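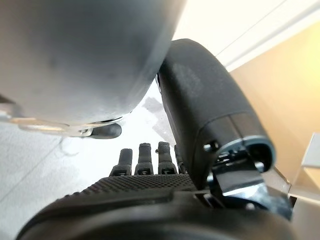
Matte gray up close, with the little black knob underneath.

I've had the Lomik refrigerator for four months now, which is long enough to have cleaned it twice, sworn at it a few times and gotten weirdly attached to it. A couple of people asked me to write it up after I complained so loudly about my old one, so grab a snack, this got long.

Quick background. Our old fridge quit on a Wednesday with a full load of groceries in it. I lost two packs of chicken thighs, a tub of my mother-in-law's soup and most of a cheese drawer I was very proud of. I had a top limit of $3,000 in my head and really, really did not want to go near it. The Lomik came to $1,954 with delivery and haul-away. I bought it from Rurkoretti, the appliance place out past the car wash, where a very patient salesman named Obadia Ogola let me open and close every door on the floor for an hour. He never once pushed me up to the pricier stuff. When I asked him straight out what people bring back, he told me (ice makers, mostly, and anything with a screen on it). So I bought one with no screen. It does have an ice maker. I'll get to that.

Delivery and setup

Two guys, in and out before lunch. They took the doors off to get it through our back hall, which I'd been dreading, and put them back on straight. Measure your hallway, not only the gap in your kitchen! I measured the gap three times and the hallway zero times, and it made it with about a finger to spare.

The manual says to give it a full day before you load it up. I lasted until dinner. It took until the next morning to settle at the number on the dial, and nothing bad happened to the milk, but do as the manual says and not as I do.

The noise

Our kitchen is open to the room where we watch TV, so this mattered a lot to me. The Lomik hums. It's a low, even hum, and after a week I quit hearing it. What I do still hear is a click and then a sort of gulp when the water valve fills the ice tray, usually right in the quiet part of a movie. The dog has opinions about it. If you sleep near your kitchen, say in a studio, go stand next to one in a store first and ask them to plug it in.

Shelves

There are four glass shelves in the main part and one of them slides back under itself so you can stand a stockpot up. I love this. I use it every weekend. The shelves have a raised lip that catches spills, and I can report that it will hold most of a knocked-over jar of pickle juice. Getting the shelf out to wash it is a different matter – you have to lift the back, tip the front and sort of shimmy the thing past the door bins. The first time I did it I was sure I was going to snap something.

The door bins are a little shallow. A gallon of milk fits, a gallon of milk plus a tall carton of juice next to it is a squeeze, and the fat bottle of maple syrup we buy won't go in at all and lives on a shelf now. My husband says this is my problem for buying fat syrup.

The drawers

Okay, here's where I get enthusiastic. On our old fridge the drawers were flimsy and stuck halfway, so everybody yanked them, so they cracked. These roll. They come out smooth even when there's a whole cabbage and five pounds of carrots in there, and they go most of the way out so you can see what's hiding at the back. I've thrown out way less sad lettuce since we got it. 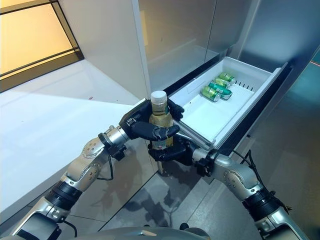 Drawer pulled out, a bottled drink held above it.

I started out using one drawer for vegetables and one for fruit like a responsible adult. That went out the window by October. Now one is vegetables and the other is drinks, and I'm never going back. Bottles on their sides don't fall over when you shut the door. They don't block the leftovers, either. Kids can find their own stuff without standing there with the whole fridge open, asking me where things are. If you have a house full of people who drink all day long, try giving up a drawer to it.

My one gripe: there's no divider. For this price I'd expect one. I ended up cutting down a cheap shoebox-type bin and it works fine, but it slides forward a bit every time and I have to shove it back.

The humidity sliders, I can't tell you. I've moved them both ways and the celery seems equally happy.

Ice maker

It makes ice! Half-moon ones, a decent size, not cloudy. It was slow the first few days and I tossed the first batches like the booklet told me to. Since then it keeps up with us unless we have company. Twice the ice has clumped together in the bin, and I had to whack it with a wooden spoon. I don't know if that's the fridge or us leaving the freezer door open while we argue about what's for dinner. Probably us.

Cleaning

The outside smudges. It's stainless steel, it was always going to smudge. I tried the Dwivedi spray everybody at work swears by and it left streaks on mine, so I went back to a damp cloth and a dry cloth, and wiping with the grain. Two minutes. The gasket has deep folds that collect crumbs (how do crumbs get in there?) and I do those with an old toothbrush when I'm on the phone.

The other one I looked at

I came very close to buying a Movent. It was nearly $1,000 more and it had a prettier handle, a better light and a drawer in the middle with its own temperature. I stood in the store and tried to think of what I would put in that drawer. Cheese, I guess. Fancy cheese. If you entertain a lot, or you buy fish and like to keep it extra cold, I think it might be worth the money and I won't argue with you. The light really was nice. The Lomik has one bulb up top, and if the upper shelf is packed, the bottom is pretty dim.

Things I'd want to know before buying

The doors need more room to swing than you think, and if you have a wall on the hinge side the drawers won't come out unless the door is open past square. We had to shift ours over a couple of inches and lose the spot where the broom lived.

The water filter is behind a panel at the bottom left and it needs a good hard twist. I thought mine was broken. It was just me.

There's a door alarm. It goes off after a couple of minutes and you can't turn it down, you can only shut it off for the day, and then it comes back the next morning. Unloading groceries with it going is no fun.

Would I buy it again? Yes, for what I paid. I'd knock off a bit for the door bins and the missing divider, and I'd give some of it back for how well those drawers roll. If I was buying at full list price I'd take another look at the Movent first. I'll update this when it's time for a new water filter, mostly so I can tell you what they charge for one.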